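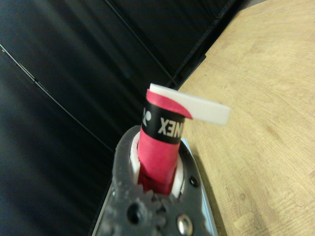 Putting a new grip on an old racket

If you've dug a racket out of the cupboard under the stairs and the handle feels like a slice of old lino, don't rush out for a new one. A fresh grip costs very little and takes me about 18 minutes, and that includes finding the scissors (they are never in the drawer). I play at the Takarthorpe club on winter evenings, very badly and with great enjoyment, and I end up doing half the rackets on our court because people see me with the tape and come over.

These notes are for an ordinary replacement grip, the sort with a sticky back. A thin overgrip goes on in much the same way, but you leave the old grip underneath and skip the first two steps.

What to have by you

A new grip, small sharp scissors, a damp cloth, a dry cloth and a pencil. Keep the strip of finishing tape that comes with the grip somewhere safe - mine went out with the wrapper once and I had to make do with parcel tape until February.

Step 1. Take off the old grip

Peel back the finishing tape at the top of the handle and unwind slowly. If there's a rubber collar, roll it up the shaft out of the way. Look for a little staple or tack at the butt end and ease it out with a blunt knife. Have a good look at which way the old grip was wound before you throw it away.

Step 2. Clean the handle

Wipe off whatever glue and fluff will come, then dry it well and have a cup of tea while it airs. A bit of stubborn residue doesn't matter, but lumps do, and you'll feel every one of them through the new grip.

Step 3. Start at the butt

One end of the grip is usually cut to a long taper, and that's the end you begin with. Peel back only a few inches of the backing at first. Set the taper flush with the bottom edge and go once right round, pulling firmly, before you start to climb.

Right-handers generally wind so the edges lie comfortably under the fingers, and left-handers go the other way. If you're doing it for somebody else, do ask!

Step 4. Work up the handle

Turn the racket with one hand and guide the grip with the other, peeling the backing as you go. Overlap each turn by a whisker, a little more if you like ridges to hold on to. Keep the pull even. If a wrinkle appears, unwind a turn and lay it again.

Step 5. Finish off

When you reach the top, mark a line in pencil level with the end of the handle, unwind one turn, and cut along it. Wind it back, put the finishing tape round tightly and roll the collar down over the join.

Beverley Fothergill
24 January 2024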